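6. Checking the linkage and fingers

Applies to the Stirby hand-held gripper, both units of a pair. Do this section after the fingers have been changed, after a drop, and at the start of every new recording job. You need the small screwdriver from the kit, a dry lint-free cloth, and two round containers to use as test objects. Use things with a hard, smooth side and nothing breakable inside.

CAUTION: Keep fingertips out of the linkage bars while the gripper is closing. The gap between the bars and the body closes completely.

6.1 Before you start

1. Switch the unit off and unplug the cable at the body end.
2. Set both grippers on the bench with the fingers pointing away from you.
3. Wipe the finger pads with the dry cloth. Do not use alcohol or window cleaner on the pads. It leaves them slick for a day or more and the grip check in 6.3 will fail.
4. Look for cuts or lifted corners on the pads. Replace pads in sets of 2, never one side only.

6.2 Pivot pins

1. Hold the body in one hand and push each linkage bar gently from side to side. A little movement is normal. A click is not.
2. If a bar clicks, tighten its pivot screw an eighth of a turn, then try again. Stop when the click is gone.
3. Open and close the fingers by hand through full travel. They should move together and meet in the middle.
4. If one finger arrives first, go back to section 4 and set the center stop again. Do not try to correct it by over-tightening one pin.

Note: Units with the older Sabatier pins take a slotted driver. Everything later takes a cross-head. If you are not sure which you have, look at the spare pins in your kit.

CAUTION: Do not oil the pins. Oil creeps along the bars to the pads and picks up lint.

6.3 Grip check

1. Plug the unit in and wait for the steady light.
2. Put a round container on the table and close the fingers on it at its widest point. Both pads should touch at the same time and the container should not turn.
3. Lift it a hand's width, hold for a slow count of five, and set it down.
4. Repeat with the container off to one side, so that one pad touches first. The fingers should pull it to the center without jumping.
5. Change hands and do steps 2 to 4 again.
6. If the container slips, clean the pads once more and repeat. If it still slips, change the pads.

6.4 Two-gripper check

1. Take one gripper in each hand.
2. Bring the tip of one down onto an object at the fingers of the other. Press lightly, straight or at a slight angle.
3. Watch the lower linkage. The bars should not spread or twist under light pressure.
4. Check that the view from each unit shows both of its own finger pads. If a pad is missing from the view, the camera mount has shifted. See section 3.
5. Swap the roles of the two units and repeat.

Note: A pair that passes 6.3 and fails 6.4 nearly always has a loose mount screw, so look there before touching the pins.

6.5 Logging

Write the unit number, the pad set and the result on the card in the case lid. Change the pads after 100 hours of use even if they look fine. If you use the Wido log sheet, enter the check under "linkage" and leave "calibration" blank unless you also did section 4.

Tip contact on a knurled knob, then finger pads at the sides of a round container: 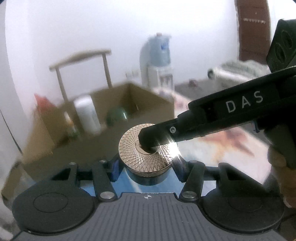
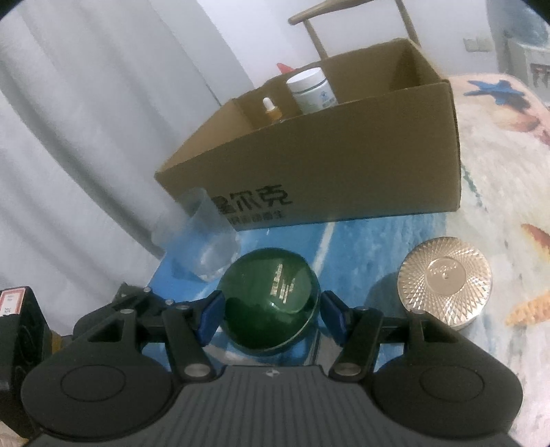 Reader comments on section 6

Odette Ferrand: Step 2 in 6.2 should say which way the fingers are when you tighten. With ours closed I could get rid of the click, and then it came back as soon as they opened. Now I tighten at half travel and it stays put. Also, the card in the lid is too small for the pad set number. We tape a second card over it.

Hemant Dubey: Same result at half travel on both of ours. Please add it to the next revision.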